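Squeegee blade length for a small rectangular basin

Forum > Cleaning > Hard surfaces
5 replies, 200 views

mullion_8
Joined November 2017
The open-plan floor has one white rectangular basin with a matte black faucet on the far rim and a round drain below it. I wipe the bowl and rim with a squeegee, blue plastic handle, long yellow rubber blade. The far rim also holds a spray bottle and a cup. The blade will not follow the curve where wall meets floor and leaves a line of water in each corner. Would a shorter blade fix it, or is this the wrong tool?

tidewrack
Wrong tool. A straight blade needs a flat surface. Use a microfiber cloth in the bowl and keep the squeegee for windows.

gasket50
Disagree. The floor of a rectangular basin is flat enough. Cut the blade 2 inches shorter than the inside width and pull toward the drain. I run a Zwahlen window blade trimmed that way. Corners get a cloth at the end. What is around the basin? Splash matters if there are boards or outlets close by.

mullion_8
Photos of the room and the basin.

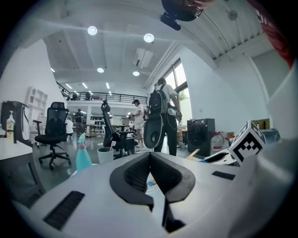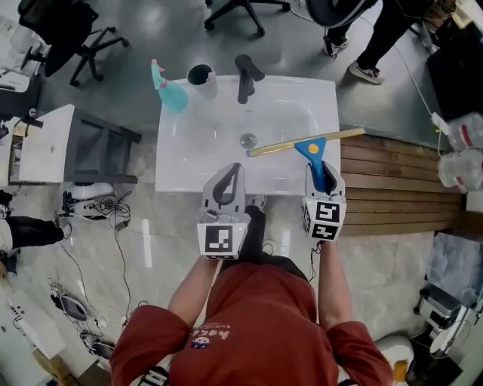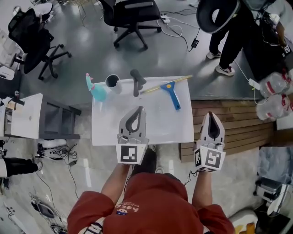
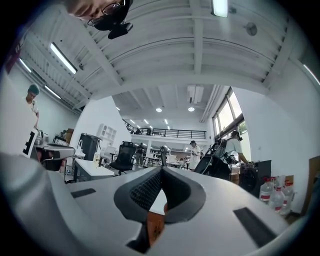
Second photo: squeegee over the basin, slatted bench to the right.

tidewrack
The bench is the bigger problem. Slatted wood beside a sink takes water into the end grain, and a long blade pulled sideways throws it there. I would also move the power cable before worrying about corners. It trails along the floor toward the two jugs.

gasket50
Pull front to back and nothing goes sideways. Agree on the cable.

mullion_8
Cable noted. The bench stays where it is. Can the yellow rubber be trimmed without the edge going ragged?

pellet_drain
Yes, if the rubber slides out of its channel. Clamp it between two straight scraps and make one pass with a new utility blade. Scissors leave a wave. If the rubber is molded to the handle, leave it alone and buy a short one. Relamus and Uvell both sell narrow heads. I have used the Uvell for 5 months and the edge is still square.

tidewrack
My Uvell hardened in one winter. The cloth is still faster on a bowl that size.

gasket50
Stored next to a heater, by any chance?

tidewrack
On a hook in the garage.

mullion_8
I will try the trim first. If it goes ragged I will order the narrow Relamus head and keep a cloth on the rim beside the cup.

pellet_drain
Dry the blade before hanging it. Clarken descaler takes off the line you already have in the corners, but keep it away from the black finish on the faucet.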